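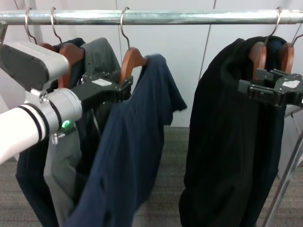
Garments on wooden hangers on a chrome rail.

Interview: the Head of Repairs at Clavis on mending, pricing and the trouble with zips

When the Clavis clothing repair service opened in a former bank branch, its founders expected to handle 200 garments in the first year. The figure reached 406 before the end of December, and the service now accepts work from four collection points across the district. The Head of Repairs, who has led the workroom from the beginning, spoke to the newsletter about how the service is run and what customers ask of it.

The Head of Repairs trained as a tailor and spent most of an earlier career in alterations for a department store. The move to repair work was a gradual one. "In alterations you are changing a thing that is sound," the Head of Repairs said. "With repairs you have to find out first what is sound and what is not. A coat comes in for a torn pocket and you see that the lining has gone under both arms. You then have to telephone the customer and have a conversation about money."

Pricing has been the subject of much discussion. The service publishes a fixed list for common tasks such as hems, buttons and simple patches, and gives a written estimate for anything larger. Customers are asked to approve the estimate before work begins. In the early months the estimates were often too low.

"We were charging for the sewing and forgetting the unpicking," the Head of Repairs said. "Unpicking a jacket lining properly can take longer than putting it back. We lost money on every winter coat we took in."

A revised price list followed in the second year. Some customers objected to the increase, and a small number took their work elsewhere. Most of those have since returned, although the Head of Repairs was reluctant to draw any lesson from this, noting that the nearest other repair shop had closed in the meantime.

Zips account for more enquiries than any other fault. The service keeps a stock of 300 in the lengths most often needed and orders the remainder from Kadrić, a supplier of haberdashery. Metal zips on older trousers can usually be saved by replacing the slider alone. Moulded zips on waterproof jackets are a different matter.

"People are told that a jacket will last for twenty years, and perhaps the cloth will," the Head of Repairs said. "Then one tooth breaks near the bottom and the whole zip has to come out, through tape and two layers of facing. I would like the makers to spend one afternoon doing it."

Knitwear is handled separately. Holes made by moths are darned by hand, and the owner may choose a matching or a contrasting yarn. The contrasting yarn was offered at first only where no match could be found, but it is now chosen in a third of cases. Woollen items must be brought in clean, and any garment showing signs of moth is sealed in a bag and placed in the freezer for two weeks before it enters the workroom.

The service also runs an evening course in basic mending. It was set up with a grant of £3,000 from the Gruvix Fund, which paid for machines, lamps and a cutting table. Places are limited to eight, and the course covers hand stitches, buttons, hems and the use of a sewing machine. Asked what beginners find hardest, the Head of Repairs named threading the machine, followed closely by sewing slowly.

"They put their foot down as if it were a car," the Head of Repairs said. "We have a piece of foam under some of the pedals now."

A proposal to work with the clothing retailer Zosex is under consideration. Under the proposal, customers of the shop would be able to leave damaged items at the till and collect them mended ten working days later. The Head of Repairs supports the idea in principle but has asked for a trial in one branch before any wider agreement is made. The workroom has three full-time menders, and the training of a fourth is not expected to finish until spring.

On the question of what the service will not repair, the answer was brief. Leather is referred to a saddler, and wedding dresses are accepted only if the ceremony is at least six weeks away. Swimwear is declined altogether, as the elastic has generally perished by the time a seam gives way.

The collection points accept garments until 5.30 in the evening. Customers are asked to empty all pockets and to mark the damaged area with a safety pin or a piece of thread.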